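August 12, 2023

Visit to the Stutow kitchenware open day, Bavstead

Asabe Bashir and I went over to Bavstead on the early train for the open day at Stutow. They make and sell lunch boxes, tumblers, plates and storage containers, and once a year they let visitors into the building. Entry was free but you had to book. We were in a group of 14, the second group of the morning.

The walk from the station is longer than the map suggests and goes along a main road with a pavement on one side only. There is a bus, the 124, which we saw go past us twice. Signing in took a few minutes. We were given a paper badge and a locker key, and bags had to be left behind, so take a cardigan out first if you feel the cold. The stockroom was chilly even in August.

**The stockroom**

Our guide, Salamatu Onyeka, has been with Stutow since it was a market stall. She started with the stockroom, where the shelves go up to the ceiling and everything is sorted by lid size. It makes sense once you hear it. Most of the letters they get are from people who have lost a lid, and the staff can go straight to the right shelf with a tape measure. Replacement lids cost £2 each at the counter and a little more by post. They keep lids for lines that have been out of the shop for years. I asked about an oblong one I have been missing and they had it, in the wrong colour, which I bought.

At present they hold 600 different items, counting each colour separately. Salamatu said she would like to drop a good many of them. The deep square containers hardly sell and the shallow ones are always running short.

**The packing talk**

After that we went upstairs for a talk on packing a lunch, given by a woman from the Imine range. I had expected a sales pitch and there was some of that, but most of it was useful. Her main points, as I wrote them down:

- Pack the heaviest thing first and push it into a corner.
- Soft fruit goes in last, and dry. Wash strawberries the night before and leave them on a cloth.
- Fill gaps with something that can be squashed a bit, such as salad leaves or a folded flatbread.
- Keep anything with a dressing in its own pot. A lid inside a lid leaks less than one lid done up tight.
- Let hot rice cool before the lid goes on.

Asabe disagreed with the fruit advice. She puts grapes in first and always has. There was a short discussion about this and a man at the back took her side.

We were then allowed to try the sample boxes with play food. It is harder than it looks to get everything in so that the lid closes, and mine did not. The black boxes with straight sides were the easiest to fill. The rounded corners on some of the others waste space, though they are much better to wash up, and I think I would choose them for that alone.

**Tea and the shop**

Tea was in the canteen, 80p a cup, with a plate of shortbread that had gone by the time the third group arrived. The seating is benches and there is not much room for a pushchair. The toilets are on the ground floor only. There is a lift but you have to ask for it.

The shop has a seconds shelf by the door. Most of the faults are small marks or a slightly uneven rim. I bought a plate and Asabe bought two tumblers of the Iyamu kind, the tall ones that narrow towards the bottom. They do not fit the cup holder in her car, as she found out later, but she uses them at home. Cards are taken for any amount.

We were finished by half past twelve, which left time for a sandwich by the canal. Bavstead itself has a decent second-hand bookshop and a hardware shop that still sells screws singly.

**If you are thinking of going**

They are running one more open day in September, with the same talk and a longer look at the stockroom. Book by telephone, as the form on their website would not accept my postcode. Wear flat shoes for the stairs. Children are welcome but the stockroom part may bore them, and the play food is all upstairs. If you want a replacement lid, measure the box across the outside of the rim and bring the figure with you, or bring the box.
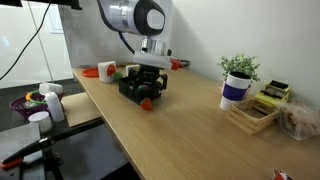 Boxes, containers and a banded tumbler on the long table, Stutow open day, Bavstead.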